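Rutirbridge Community Help > Robots and Automation > Teaching by demonstration

Two-arm pouring task: how do I get my demos to stop fighting each other?

Posted by kettle_and_clamp
2/17/22

Hi all, and thank you in advance for reading, because I know I go on a bit. I have a two-arm setup at home that I drive by remote control with a pair of hand-held leaders, and I'm trying to teach it a simple pouring motion: pick up a bottle, bring it over to a cup, tip, bring it back upright, set it down. No liquid yet, I'm not that brave! I just want the movement first.

I've recorded 30 demonstrations so far and trained on all of them using the Kesance toolkit with the settings it came with. What I get back is a sort of average of everything I did. The right arm picks up the bottle nicely, moves it toward the cup, and then dithers. Sometimes it stops short, sometimes it lifts much too high, and now and then it drifts back as though it had changed its mind. The left arm is supposed to steady the cup, and it mostly just hovers.

I'll admit that my demos aren't all alike. Some evenings I brought the cup in with the left arm first and then picked up the bottle, and other evenings I did it the other way around. I also start from wherever the arms happen to be. I figured variety was good for it? Should I record more, or throw these out and start over? I would dearly love not to start over.

Posted by Moser Bench

Please don't throw them out just yet! I went through very nearly the same thing last September, and most of what I'd recorded was perfectly usable once I'd sorted it.

The kind of variety you want is in where the objects are. Move the cup a few inches each time, move the bottle, turn it a little. The kind you don't want (at least this early on) is in the order you do things. If half your demos steady the cup first and half grab the bottle first, then at the start the robot sees the same table and has two different answers for it, and a simple policy will try to split the difference. I'd bet that's your hovering left arm right there.

So go back through your recordings and make two folders, one for each order. Train on the bigger folder alone and see how it does. It may be a little weak from having fewer demos, but it should at least be decisive, and then you can add more of the same kind and watch it get better.

A few other things that helped me. Pick a starting pose for both arms and go back to it every single time. I put a bit of tape on each leader so my hands knew where home was. Decide where on the bottle you're going to grip, too. I hold mine around the lower middle, which leaves the neck well clear, and I don't let myself wander up toward the shoulder even when I'm tired. And pause less. I used to stop with the bottle in the air while I lined things up in my head, and the robot learned to stop there as well, bless it. If you need to think, think before you press record.

I ended up with 78 demos in one order, and it was somewhere in the last stretch of those that the tipping part got smooth. My table looks like this, white cloth hung behind and nothing out but the cup and the bottle:

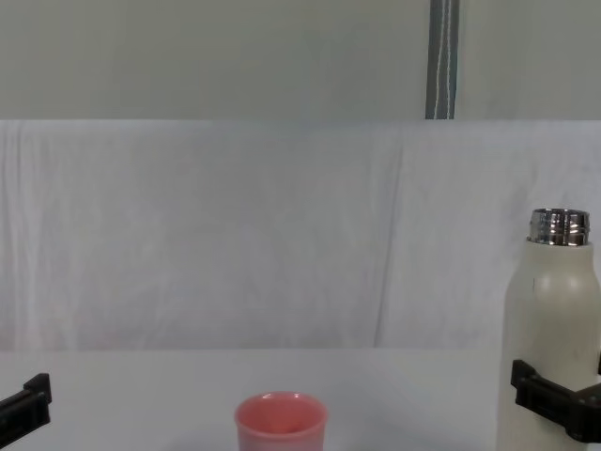 pultarik_pete asked me over on the other board whether the left arm needs to be in the demos at all, and my feeling is that it depends what you want it for later. If the cup stands steady by itself, leave the left arm parked for the first round and let the right arm do its learning in peace. Then record a second set with the steadying added, as its own task. If you do keep both arms going from the start, make sure the left one does something on purpose in every demo, even if that's only closing gently on the cup and waiting.

Good luck, and do come back and say how the sorting goes. I'm nosy about these things.

Posted by slowhands

Agree with sorting them. Also check your cameras and your arm readings are lined up in time. Mine were off by 3 video frames and it made the grasp late every time, and I blamed my driving for weeks.

Posted by Pultarik Garage

I'd just record more, personally. More data fixed it for me. I never did sort mine, though I only ever had the one arm, so take that for what it's worth.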